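Week 6 handout: The Rondo fault, or how to lose a good dataset quietly
Tue 8 October
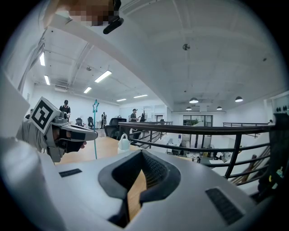

Read this before lab. The Plillell exercise will make no sense otherwise, and I'd like it to make a little.

The Rondo set was recorded in June at Gornbridge with hand-held grippers, pose taken from marker cubes. It came to 3,142 episodes. Training went fine. The arm then closed its jaws 10 mm short of every object, with great confidence, and kept doing so for 800 trials.

What went wrong: one cube had been knocked and glued back slightly rotated. The tracker saw a perfectly good marker and reported a perfectly good pose for a tool that was somewhere else. No alarm, no dropped data. The log for those weeks is a pleasure to read.

364 episodes came from the bad tool. The rest were usable, once someone had worked out which were which — tool IDs had been optional on the form, so you can guess how often they were filled in.

Points to know:
Detection confidence tells you about the marker. It says nothing on how the marker is mounted.
A fixed offset looks like skill until contact.
Touch both tips to a known point at the start and end of each session. Write the number down.

For next time: Bansal notes, section 4, and a one-page fault tree. "Human error" is not a root cause and will be returned unread.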